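阅读时间:约9分钟

一千六百零五条示范之后,我们该问什么

二月这一期本来想写夹爪选型,后来改了主意。原因是Stoltosel项目组把第一批家务数据的清点表发了出来,表头一行写着:洗衣任务,1605条示范,其中591条被标注员判为“可用但不干净”。会议上大家的反应是鼓掌。我没有鼓掌,会后有人来问为什么,下面算是一个比较长的回答。

先讲清楚这批数据是怎么来的。Stoltosel的任务单分成若干小段:打开机门、从筐里取衣物、送入滚筒、关门、把筐推回原位。操作员用主从臂遥控,每一段录一条,录完当场按“成功”或“作废”。采集软件是Temix,它会在每条后面自动补上任务名、操作时长和一个成功标记。听起来很规整。可是只要坐下来连着看两个小时,就会发现规整的是表格,里面的动作各走各的。

拿“取衣物”来说。任务单的原话是“取出一件衣物”。一件是什么意思?衣服堆在一起,袖子压着裤腿,夹起来的时候带出半件,算一件还是两件?有的操作员会停下来抖一抖,把粘连的那件抖回筐里;有的直接连着一起塞进滚筒,反正最后都要进去。两种做法都被按了“成功”。对洗衣服的人来说这毫无区别,对一个靠模仿来学动作的模型来说,这是两套互相打架的老师。它最后学到的很可能是一个中间动作:抖到一半,停在机门口,不知道该不该松手。

Georgiev实验室那边的说法是,数据量够大,分歧会自己平均掉。这句话我听了很多遍,每次听都觉得少了半句。位置的小误差也许能平均,决策的分歧平均不了。从左边绕过障碍和从右边绕过障碍,取个平均就撞上去了。他们当然知道这个道理,新一代的策略网络据说能表示多种走法,这一点我承认,也在他们的演示里看到了一些改善。但演示用的筐、演示用的衣服、演示用的机器都是训练时见过的。换一只筐再来谈,我会更有兴趣。

说到换筐,就要说到“多样性”。清点表里有一栏叫场景多样性,数字是15。我专门去查了这15种是怎么定义的,结果是:筐放在机器前的15个预设点位。同样的洗衣机,同样的筐,同样的地面,地上用胶带做过记号,每录完一轮挪一格。把它叫作15个初始位置,我没有意见。叫作15个场景,就有点过分了。对外的介绍材料里如果写成“覆盖15种家庭场景”,那就不只是过分。

衣服也是同样的问题。柔性物体的麻烦在于,它几乎没有“复位”这回事。一个杯子可以放回原点,一堆衣服扔回筐里,每次的褶皱都不同。照理说这应该是好事,白送的多样性。可是我看录像的时候注意到,操作员在每一轮开始前会顺手整理一下:把最显眼的那件翻到上面来,把容易抓的一角提起来一点。没有人要求他们这么做,大概录多了都会这样,作废一条要重来,谁都不愿意重来。于是数据里的衣服堆总是比家里的衣服堆好抓。这件事在表格里没有任何一栏能反映出来,训练曲线上也看不见,要等到真正放进别人家里才会暴露。

591条“可用但不干净”,我挑了一部分来看。不干净的原因写得很杂:夹爪碰到筐沿、第一次没夹住、中途停顿过长、衣物掉在地上又捡起来。按目前的计划,这些会在下一轮清洗时全部剔掉。我对这个决定有很大的保留。第一次没夹住、调整一下再夹,这恰恰是机器人将来最需要会的东西。把失误和补救都删干净,留下的就是一群从不失手的老师,学生第一次失手之后就没有可以参照的样子了。碰到筐沿那些倒是可以讨论,有几条碰得筐都移了位,留着未必好。可是要讨论就得一条一条看,一条一条看要花人工,而预算里这一项没有留钱。

成本这件事值得多说几句。Fateleo去年给的报价单是按条计费的,Stoltosel沿用了同样的思路:录得越多,进度条走得越快。按条计费的后果很好猜。操作员会挑顺手的任务段先录,“关门”录得又快又多,“取衣物”录得又慢又少。清点表只给总数,没有按任务段拆开。我向项目组要了拆分,目前还没有拿到,拿到之后会在下一期补上。我的猜测是关门占的比例会让人不太好意思。猜错了我会照样登出来。

还有一个小问题,是关于视角的。模型看到的画面来自高处,大致相当于一个人低头看着洗衣机。操作员看到的是屏幕上的同一路画面,理论上两者信息一致。可是操作员坐在同一个房间里,拿不准深浅的时候会抬头看一眼真东西。这一眼模型没有。录像里会出现一些很突然的修正,光看画面找不到理由,模型也就无从学起。Georgiev那边的采集规程里要求用隔板挡住操作员的视线,麻烦,效率也低,但在这一点上我认为他们做得对。Stoltosel没有装隔板,理由是会拖慢进度。

洗衣机本身也给视觉出了难题。机门上的玻璃是弧面的,滚筒是亮面金属,光线一变,反光的花纹跟着变。用彩色画面训练的策略,有可能把某一块固定的反光当成定位的依据。灯一换,依据就没了。我问过有没有在不同时段采集,回答是有,上午和下午都录。再问窗帘是不是一直拉着,回答也是有。
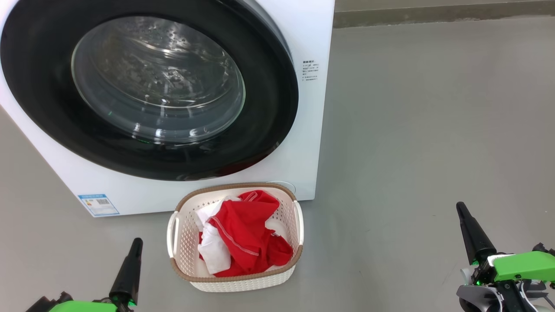 取衣物任务的工位:机门关着,洗衣筐靠在机器前,两只夹爪都空着。

工位我去待了一个下午。平心而论,现场比我预想的有条理,设备的状态不错,操作员也熟练,问到具体动作时讲得比文档清楚得多。有一位提到,浅色衣物压在深色衣物底下的时候最难判断边缘,经常要试一次才知道夹到的是哪一件。这种经验非常有用,可是Temix里没有地方填。备注栏是有的,限长很短,而且导出的时候默认不带出来。我翻了导出的文件,备注这一列整列是空的。

所以对于那张清点表,我的建议很具体,也都不贵。

第一,把总数拆开,每个任务段各报各的数,成功标记由第二个人复核一遍。复核不必全做,抽一部分也能看出标准松不松。

第二,把“一件衣物”写清楚。带出第二件时怎么办,抖还是不抖,选一个,写进任务单。如果两种都想留,就在标签里分开。

第三,开始前不许整理衣服堆。倒进去是什么样就从什么样录起,作废率上升就让它上升,作废率本身也是信息。

第四,591条先别删。找人看一遍,把带补救动作的挑出来,单独放一个子集,训练时加和不加各跑一次,让结果说话。这一步大概两周能做完,比再录一轮便宜得多。

第五,预留2只从来没出现在训练里的筐,只用于评测。现在的评测和训练用的是同一只,成功率再高我也没法当真。

有读者来信问,既然毛病这么多,是不是该等仿真那边成熟了再说。我不这么看。柔性物体的仿真我也看过不少,布料在里面漂亮得很,就是不太会像真衣服那样卡在筐把手上。真实数据还是要采,只是采的时候要清楚自己手里是什么。目前手里的是:同一个房间、同一台机器、同一只筐,加上一群想早点收工的熟手。这样的数据能教会机器人在这个房间里干活,眼下我能认的就到这里。

项目组已经回复说会考虑第一条和第四条,第三条他们担心影响交付节点,第五条还没有答复。筐其实很便宜,如果卡在采购流程上,本刊编辑部可以先垫。

下一期预定的内容仍然是夹爪选型,重点讲细长指尖在夹薄布料时的打滑问题。手上有对比数据的读者,欢迎在月底之前寄来,失败的记录也收,请附上原始录像,不要只给成功率。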